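Küchenroboter für den kleinen Betrieb: Tipps vor dem Kauf

Vorweg: Ich habe nichts gegen Automaten. In unserer Backküche läuft eine Teigausrollmaschine, die älter ist als mein Sohn. Skeptisch werde ich erst, wenn mir jemand einen Greifarm für die Belegstation anbietet und im selben Satz von Amortisation spricht. Seit Juni haben wir drei Angebote auf dem Tisch gehabt, von Bilberg, von Lirkel und von einem Händler namens Kapoor. Gekauft haben wir bisher keines.

Den Preis des Arms kann man fast vergessen. Teuer wird der Rest: Greiferfinger, Tisch, Schutzzaun oder Scanner, Stromanschluss, Einrichtung, Schulung. Lassen Sie sich alles einzeln ausweisen. Bei Kapoor standen auf der ersten Seite 5 Positionen und im Anhang noch einmal 3, alle als »optional« geführt. Ohne eine davon, den lebensmitteltauglichen Schmierstoff, hätten wir das Gerät gar nicht betreiben dürfen.

Fragen Sie, womit vorgeführt wird. Feste Scheiben, die sauber hochkant im Halter stehen, greift inzwischen vieles. Ein Salatblatt, das am Nachmittag schlapp wird, oder Käse, der zusammenklebt, ist eine andere Aufgabe. Mostafa Abdel Hamid, der bei uns die Schichten plant, hat zum Termin bei Lirkel eine Kühltasche mit eigener Ware mitgenommen. Der Vertreter war nicht begeistert. Machen Sie es trotzdem so.

Zählen Sie selbst mit, und zwar 100 Griffe am Stück. Bei unserem Versuch saßen 84. Das klingt ordentlich, bis man überlegt, wer die übrigen aufhebt und in dieser Zeit nichts anderes tut.

Reinigung gehört in die Rechnung. Lassen Sie sich zeigen, wie Halter und Auflageflächen herauskommen, ob mit Werkzeug oder ohne, und stoppen Sie die Zeit. Klarer Kunststoff sieht am ersten Tag hübsch aus – fragen Sie nach dem Preis für Ersatz und ob die Teile in Ihre Spülmaschine passen.

Schulung: Skillineo bietet einen Kurs an, den Jalen Wojcik aus unserer Frühschicht besucht hat. Brauchbar, sagt er, aber nach einem Tag programmiert man noch keine neue Brötchensorte. Planen Sie also zwei Leute ein, die das lernen, sonst steht die Anlage bei der ersten Grippe.

Zum Mieten: Die Rate wirkt freundlich, die Laufzeit weniger. Wir haben auf einer Kündigung zum Ende der Probezeit bestanden, schriftlich, samt Abholung auf Kosten des Anbieters. Bilberg hat sich darauf eingelassen, Lirkel wollte noch einmal darüber reden. Messen Sie bis dahin schon einmal die Türbreite nach und den Weg vom Hof zur Küche.

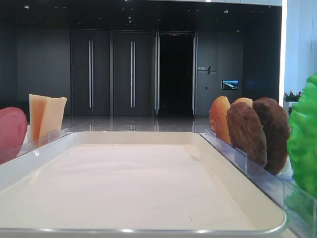
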